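# Use the good stuff on a plain afternoon

My grandmother had a cabinet full of things we were not allowed to touch. Gravy boats, cake stands, a set of cups so thin the light came through them. She used them for weddings and funerals, and when she died most of them still looked new. I have thought about that cabinet for years, and I am now firmly on the other side: get it all out, and pour the tea!

I came around to this in Grotonlow, where I rented a room for one September from a retired piano tuner named Benedek Bozsik. He had 38 plates, no two alike, and he ate his toast off whichever one was on top of the pile. Some had gold rims and some had chips, and plenty had both. I loved those breakfasts. Toast on a beautiful plate is still toast, but you sit down for it, and you look at it, and you stay a bit longer than you meant to.
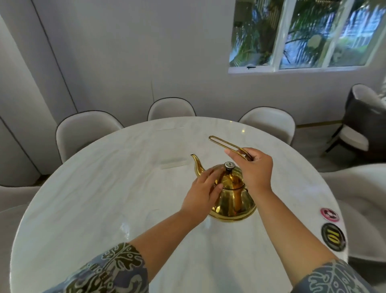 Fingertips on the lid, handle in the other hand.

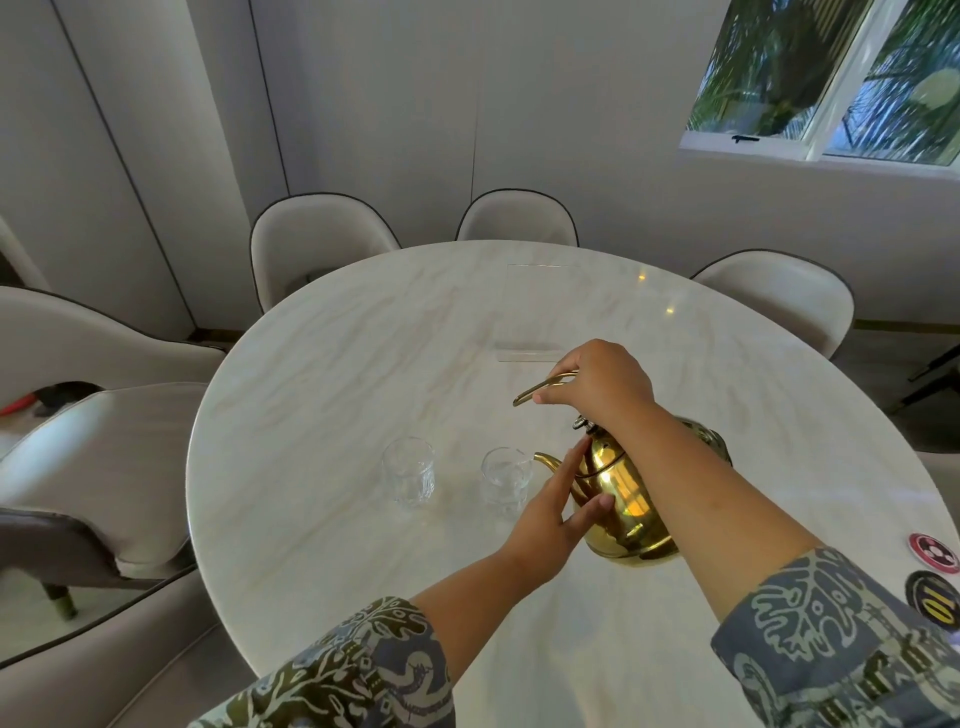
People tell me they would worry too much. What if it breaks? Well, some of it will. I have broken a serving bowl I really liked, and I was sad for an evening, and then I bought another at the Bivirstead flea market for 8 dollars (it's uglier, and I like it almost as much). A bowl in a box in the attic wasn't giving me anything at all.

The same goes for the linen napkins, the wool blanket, the fountain pen your aunt gave you when you finished school. Write the grocery list with it! Ink is cheap. The napkins can be washed, and they get softer every time, and a faint old beet stain has never ruined anybody's lunch.

I'm not saying go out and buy more. Most of us already own something lovely that we've been saving for company that comes twice a year. Start with one thing. Mine was a blue glass pitcher, and it lives by the sink now, full of tap water, with a wooden spoon beside it and usually a few crumbs.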